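**From the newsletter desk: on the writing of obituaries**

Our obituary page gets more mail than the crossword, the parking column and the letters about the parking column put together. Most of it is kind. Some of it is from people who have read their own aunt's notice and want to know who let us say she was 88 when she had been 84 for several years by her own reckoning.

So a few words on how the thing gets done, for anyone in Samstead who may have to write one, and that will be most of us sooner or later, from one side or the other.

A notice in this newsletter runs to 200 words. We don't charge for it. If you go over, I cut it, and I cut from the bottom, so put the grandchildren ahead of the bowling. People get this backward all the time. Last December a family sent me four full pages on a man's bowling and got to his wife of 51 years in the final line, where she was called "also surviving." I moved her up. She wrote to thank me and said he would have left it the way it was.

The standard order is name, age, town, date of death. Then where the person was born and to whom, then school, service, marriage and work, in that order if they happened in that order. Then clubs and church. Then the survivors, then those who went before, then the arrangements. You can shuffle it, but readers have been trained on that order for a century and they skim. A reader looking for the time of the service wants it at the end and will be annoyed to find it tucked in between the Navy and the furniture store.

Dates are where families come to grief, if you'll pardon it. Two sisters will give me two different wedding years for their parents and each will have a reason. I print the one on the certificate. If there's no certificate, I print no year at all, and "were married in Samstead" has kept the peace in more households than I could name here.

Military service is the other trouble spot. Bring the discharge papers if you have them. Rank, branch and dates are all on there, and you'd be surprised how many corporals have been promoted at the kitchen table after the funeral. I don't hold it against anyone. I do ask to see the papers. 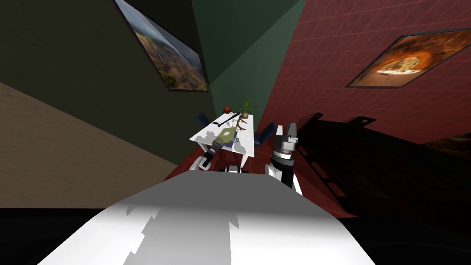 Eluned Foulkes wrote in after our last issue to say that she had read 3489 words of advice online about "honoring a life story" and still didn't know whether to put her brother's nickname in quotation marks or parentheses. Her brother was Bunny to the whole county and Bernard to the bank. She added that if we printed only Bernard, half of his friends would turn up to the wrong funeral, or not at all.

Quotation marks, Eluned, and right after the first name. Bernard "Bunny" and then the surname. Parentheses are for maiden names. If a nickname needs an explanation, leave the explanation out and let people ask each other about it over the ham.

A word on adjectives. Everyone we bury is beloved, devoted and avid. I have printed avid gardeners who, to my certain knowledge, owned one geranium. What people clip and keep is the line that could only be about the one person. Dilwyn Howells's notice said he "returned every borrowed tool cleaner than he got it, and mentioned it." I've had that one quoted back to me in the post office. His daughter wrote it in the car.

You may also say that somebody was difficult, within limits. "She held firm opinions" is well understood in this town. "He did not suffer fools" is understood too, though the fools do tend to come to the service.

The survivors list causes more phone calls than anything else on the page. Here is the house rule, and I'd ask you to read it before you dial:

- Spouse first, then children by age, with their spouses in parentheses.
- Grandchildren by name if there are 5 or fewer. Past that we print the number.
- Former spouses only if the whole family agrees, in writing. A text message counts.
- Pets, 2 at most. I lost this argument some time ago and would rather not have it again.

Stepchildren are children. I don't take calls on that one.

Some of you have asked about writing your own in advance. I'm all for it. Obadia Swai handed me his in an envelope and has been back to revise it so often that I've given him his own folder. The latest version takes out a cousin. Leave the date blank, sign the sheet, and tell at least one person where it is. A fine notice found in a coat pocket the following spring is no use to me, though I have run one.

Please send text as plain typing in the body of an email, or on paper in handwriting that a stranger could read. Add a phone number where someone will pick up, and the name of the funeral home, which I call every single time before anything goes in. That step dates from a notice we ran some years back for a man who then walked in to complain about it. He was gracious, considering. He did have some corrections to the section on his career, and we kept them on file.

Copy for the next issue goes to Llinos Owen at the front counter, who will read it back to you out loud if you like. Take her up on it. You'll hear the missing brother every time.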